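Pletlow Mixed Snack Box, Large: A Review From the Bed

I ordered the Pletlow mixed box in July, in the kind of heat that makes turning on a stove feel like a personal attack. The plan was to have snacks in the apartment that I hadn't picked myself. When I pick, I come home with the same sesame crackers every time and then complain that I'm bored of sesame crackers.

Pletlow's large box is for people like me. You tell them whether you lean sweet, salty or "surprise me," you tell them what you're allergic to, and a while later a box turns up. You don't get to see a list beforehand. I picked "surprise me," which is a brave thing to click at 3 in the afternoon when you've skipped lunch.

Delivery was fine. The tracking page said my box was "resting" for two days, and I felt a certain kinship with it. Then it was at my door, upside down, with the arrow pointing confidently at the floor.

The box first, because I have opinions about boxes. It's plain brown corrugated, no lining, no tissue paper, no little card telling me I've joined a family. I approve of all of this. My last subscription was from Brurkmont, and every month they sent a handful of crackers in enough shredded purple paper to bed down a pony. I was still finding purple shreds in the couch at Christmas. Pletlow puts food in a box and closes it with tape, and I'd like to shake somebody's hand.

The cardboard itself is middling. One of the inner flaps has a small tear at the corner, and I can't swear the tear came with the box, given how I open boxes. The tape is orange and goes on like it means it. Bring a knife.

I unpack everything on the bed. The kitchen counter has a toaster, a drying rack and a fruit bowl with no fruit in it, and the bed is the one flat surface I own that has no appliances. It also has the bear-and-cat sheets on it, which were on sale and which I will not be discussing further.
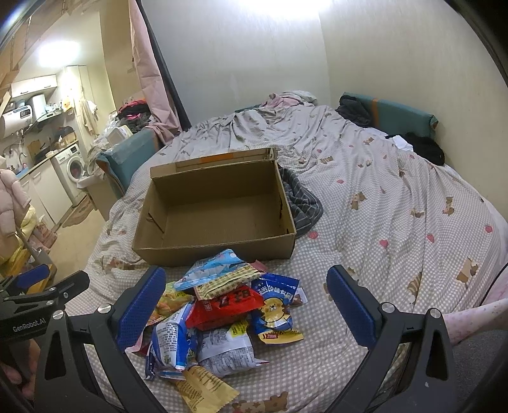

6 min read

So, the haul. It came out as a heap and it stayed a heap, and my first impression was that somebody with good taste in wrappers had packed it in the dark. There's a light blue and white packet with cartoon artwork, a red one with big Chinese characters marching across it, a beige one with a brown striped border that looks like it belongs in a much more serious household, and a dark blue one with a tan, bear-like animal on the front. The bear-like animal was opened first. I make no apology, I'm a simple shopper and packaging works on me.

It was salty, crunchy and a little sweet at the end, and I ate the whole thing standing up. If Pletlow sold a box of nothing else I'd be typing this with my elbows.

The red one was hot. I don't read Chinese, and I now suspect the large dark characters were trying to be helpful. It's good, in the way that a roller coaster is good. I had four bites, drank a glass of milk, walked around the apartment for a bit and went back for the rest. Keep this one away from anyone whose idea of spice is pepper.

The beige one was a soft, crumbly cookie sort of thing with very little sugar in it. On the first night I thought it was dull. By the third night, with tea, I thought it was the most grown-up item in the box and I was annoyed I hadn't saved it. The yellow and orange packet was a puffed corn affair that tasted mainly of air and cheer. No complaints, no memories either.

I was less taken with the white and gray one with all the blue print. That's a lot of text for a snack. I assumed something with that much to say for itself would be interesting, and it was a plain wheat cracker, slightly stale. The white and blue packet was a better cracker with seaweed in it. I'd have been happy with two of those.

Then there's the small brown and white one, which is the size of thing you get next to a coffee in a hotel. It was gone before I formed a view.

Portions, then. These are mostly single-person packets, and how long the box lasts depends entirely on your character. The leaflet on Pletlow's site suggests one a day. I'd love to meet whoever that works for. Mine was down to crumbs and the wheat crackers by the end of the week, and the wheat crackers are still here, if you're in the neighborhood.

Now the grumbles.

There's no English sheet in the box. Pletlow puts the translated ingredients online, under your order number, and the page works, but it's one long list in no order I could find, and the photos are thumbnails. I spent longer than I'd like matching tiny pictures to the packets on my bed. If you have allergies, do the matching before you eat anything, and do it on a computer with a decent screen. My phone was useless for it. A folded sheet of paper would fix this, and for what they charge I think they could spring for the paper.

Customer service is a form. I wrote to them about the stale crackers and got a polite reply offering 300 points. I had 27 points from signing up, so I now have 327, and as far as I can work out the cheapest thing in the points shop is a tote bag that costs a great deal more than that. I have enough tote bags. Everyone does.

Also, the skip button. You can skip a month, but you have to do it early, and the reminder email arrived after the cutoff. Put it in your own calendar. I did, and it's been fine.

How does it compare? I've now been through 3 of these services. Brurkmont has nicer crackers and the purple shred problem. Nornier's box is cheaper, but it leaned so hard on licorice that I began to feel targeted. Pletlow sits between them on price and has the best hit rate for me, with a couple of packets I'd pay full price for, a few I'd eat if they were there, and one I'm using to prop up a picture frame.

The box has been kept, by the way. It's sturdier with nothing in it than I gave it credit for, and it's now in the closet holding winter hats. The striped cloth that had been lying next to it went in too, for lack of a better idea.

Good for: people who live alone and like surprises, people with a roommate they don't have to share with, anyone who picks wine by the label.

Skip it if: you want to know what you're getting, you have a long allergy list, or you can't be trusted near a bed and a bag of puffed corn at the same time. I've been vacuuming since.

Rating: 3 and a half out of 5. It goes up to 4 if they print the sheet.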